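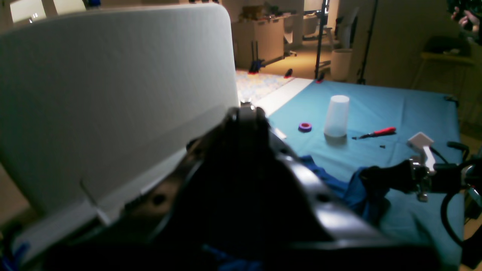

The Clirken parallel gripper kit is sold as an arm-end package for cloth and other soft goods, and the price on the quote covers less of the job than the sales sheet suggests. We bought it through Farner for a folding task with two arms, and this review is mostly about what to put in the budget before the purchase order goes out. Look at the table itself first. The cables loop down along one side, the stands take up floor behind it, and a screwdriver and a couple of small screws lie out on the teal cloth. Every one of those belongs on a line in the spreadsheet, and none of them is on the Clirken quote.

4 min read

What is in the box. The base kit is $2000 per arm. It includes the gripper body, one set of fingers, a wrist plate, a power lead and a printed drawing of the bolt pattern. It does not include a bracket for a wrist camera, a strain relief for the lead, or spare pads. The mounting and cable pack that supplies the first two comes to almost $700. Farner lists it as optional. For a fixed arm with a short stroke it may be. For an arm that reaches across a table and turns its wrist through most of its range, plan on buying it, and order it with the gripper so that both ship together. Ours was ordered later and the arm sat idle while we waited.

Mounting. The wrist plate fit our arm without an adapter. Check this against the drawing, which Farner will send before you commit. The screws supplied are short, and if you stack a camera bracket between the plate and the gripper you will need longer ones. The manual gives the thread size but not the length. Allow half a day for the first arm and much less for the second. Torque values are given in the manual and should be followed, as the plate is thin at the outer holes.
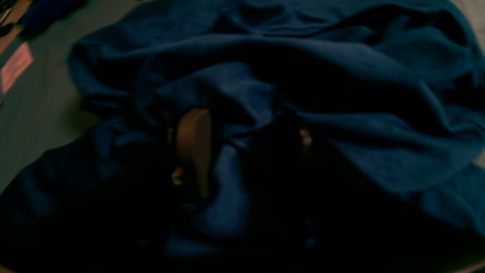 Soft material is where the kit either earns its price or doesn't. A rigid part can be picked with nearly any parallel gripper at this level. A heavy cloth in a loose heap asks for fingers thin enough to get under a fold and pads that hold without a high closing force. The Clirken does the first part well. The fingers are narrow at the tip and do not snag on a fuzzy surface. Holding force is adequate for a single layer and good for a doubled one. With a thick bunch the fingers close unevenly and the controller sometimes reports a full grip when one side is carrying most of the load. Put your own check in the program if the next step depends on it.

Consumables. Pads are $28 a set. They pick up lint and lose their bite gradually, so the first sign is a slow rise in missed picks – easy to blame on lighting or on the operator. We now change them on a schedule. For planning purposes, take the number of shifts you expect to run in a year, ask Farner for the pad life on your fabric, and halve that life in the first budget. If the real figure is better you will have pads in the drawer. Okeke makes a compatible pad at a lower price. It fits, but the edge is squarer and it tended to push a fold away before closing on it. We went back to the original part.

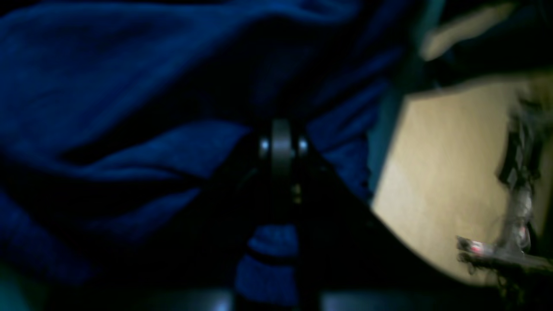 Vol. 28, No. 2

Electrical and data. The power supply is sized for one gripper. Two arms need two supplies, or a larger one bought separately, and the larger one needs its own fused branch. Data runs over the same lead as power. This keeps the wrist tidy and makes the lead a single point of failure, so a spare lead should be on the first order. Route it with slack at the elbow and test the full range of motion by hand before powering up. The connector is keyed and latches firmly, with a release tab that is hard to reach once the bracket is on.

Software and labor. The driver is free and reasonably documented. The cost is in tuning. Default closing speed is too fast for cloth, and the force setting has coarse steps at the low end, exactly where soft goods need fine ones. Budget more hours for this than for the mechanical work. A buyer with no one in house to do it should get an integration quote at the same time as the hardware quote and compare the totals.

Support. Farner answered technical questions within a working day. Returns go through the depot at Clidulthorpe and the buyer pays freight one way. Prices here are from the quote dated 09/10/2023 and do not include tax. 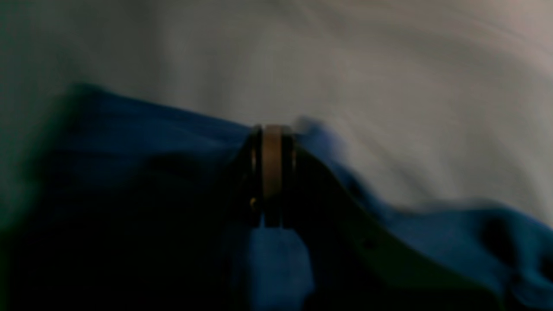

One reader of the September column on arm selection objects that a two-arm budget is the wrong starting point altogether. The comment argues that a single arm with a clamp at the table edge will do most flattening and many folds, that the money saved should go into a second full set of fingers and a year of pads, and that the second arm can be added once the first one has a measured cycle time. It also notes that the mounting pack holds its resale value poorly.

The point on sequence is fair. If the task can be broken down so that a clamp stands in for a hand, buy one kit and wait. Ours could not. A fold that has to be lifted at both corners needs both arms from the start, and rearranging a working cell later costs more in lost hours than the second kit did. On resale we have no data.

Recommendation. Good mechanical design, fair force control, weak packaging of the quote. Buy it for single and doubled layers of cloth. Look elsewhere for thick stacks. On the first order, include the mounting pack for each arm, one spare lead, the right power supply and enough pads to get through commissioning, and ask Farner to put all of it on one quote with one delivery date.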